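# Who travels, and who signs: visa bans as a diplomatic tool

Module report by Noemi Palumbo and Grigoris Fragkou

## 1. What we looked at

Our report deals with entry bans placed on officials of another state. We wanted to know whether a ban changes how the two sides talk afterwards. As we could not interview diplomats, we worked from press reports and used a classroom simulation to test our ideas.

## 2. The simulation

The simulation had two states, Istik and Hunel, in dispute over fishing rights in the Pranudum strait. There were 19 students. Each side had a foreign minister, a small staff and a press office. The rest played a neutral mediator's team, led by Grigoris.

Round one was ordinary bargaining. At the start of round two, Istik barred three Hunel officials from entering, among them the chief negotiator. Each round lasted 45 minutes and all messages had to be in writing.

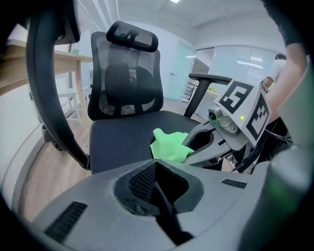

Hunel answered with a ban of its own within the same round. After that the ministers stopped writing to each other directly and everything went through the mediator. Messages became longer and more formal. The fishing quota, which had been close to agreement, was not mentioned again until round three.

## 3. What we found

The ban did not stop the talks, but it moved them. Staff on both sides spent most of round two arguing about who could attend a meeting and where it should be held. A proposal to meet in the neutral port of Ruggiero was accepted late in round three, and a partial deal on quotas followed.

Both press offices described the bans as a matter of principle. In their closing notes, limited to 300 words each, both ministers wrote that they would have lifted them if the other side had gone first.

## 4. Limits

Students have no voters to answer to and no careers at risk. We also ran the exercise only once. Noemi thinks a fourth round would have led to a full deal; Grigoris disagrees, as the Hunel team had already refused the inspection clause twice.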